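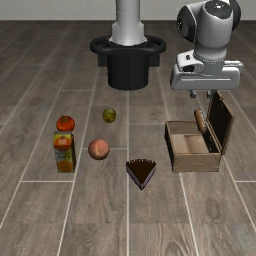

Sumel opened its simulation lab in Pamville to visitors in April, with a demonstration of the software it uses to test robot arms on household sorting tasks before any hardware is switched on.

About 55 people attended the afternoon session, most of them from local engineering firms and the technical college. Chenxi Hao, who leads the software team, ran a set of pick-and-place tasks with food items and a hinged wooden box. The position of each item is changed between runs, and the controller receives no advance information about the layout.

The current test set holds 731 layouts. Each is run at two arm speeds – the slower one matches the limit set for the physical arm.

"Round items are still the main source of dropped grasps," Hao said. "The contact model for soft fruit needs more work."

Meron Ambaye answered questions on licensing. The layouts will be released to partner firms, including Skindell, later this year. A second open day is planned.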